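Marta Semeniuk has been teaching Pilates in Stotport for nine years and still cannot say the word "core" without pulling a face.

"It's like saying 'the engine' to someone whose car won't start," she says. "They nod. They've no idea where it is. So I tell them to cough and hold on to whatever just moved."

We are in the upstairs room at Grala, the studio she runs above a carpet shop on the harbour road, and she is eating a boiled egg out of a sandwich bag. The ten o'clock class has just left. It had 11 people in it, which is one more than the room likes, and a man at the back spent most of the hour with his foot under a radiator.

Semeniuk came to it by way of a bad back and a worse job. She was doing the accounts for a frozen fish firm when a physio suggested she try a mat class. "I hated it. Everyone was called Sandhu or had been a dancer. Two sisters, the Sandhus, both over sixty, both could fold up like deckchairs. I went back to spite them."

The elder Miss Sandhu now comes to Grala on a discount that was never formally agreed.

The mat classes pay the rent. What Semeniuk would rather talk about is the beginners' course, which she restarts each November, on the grounds that anyone who joins a class in January is lying to themselves. It takes people who have never exercised on purpose. Last year's lot included Dale MacLeod, a retired bus driver, who had been told by his doctor to do something and had picked Pilates because it was nearest his flat.

"I thought it would be lying down," MacLeod tells me later, over the phone. "It is lying down. It's the worst lying down I've ever done."

He lasted the course and signed up for another. He can now put his own socks on standing up, a feat he has shown to his daughter, his neighbour and the woman from the library.

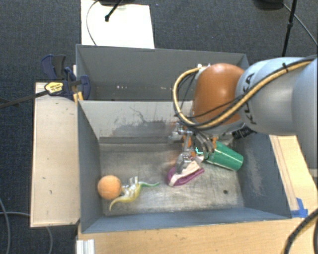 The KUKA arm with its gripper, over two grey metal bins.

Does Semeniuk worry about the big gym at Brarnar, which opened with 20 reformer machines and a juice bar? She thinks about it for as long as it takes to finish the egg.

"I went for the free week. Lovely showers. The teacher had a headset on and never once looked at my feet." She paid £605 for her own single reformer, second-hand, and it squeaks. "People can hear if they're rushing. I'm not oiling it."

The lunchtime class is on the stairs by now, arguing over who had the blue mat last time.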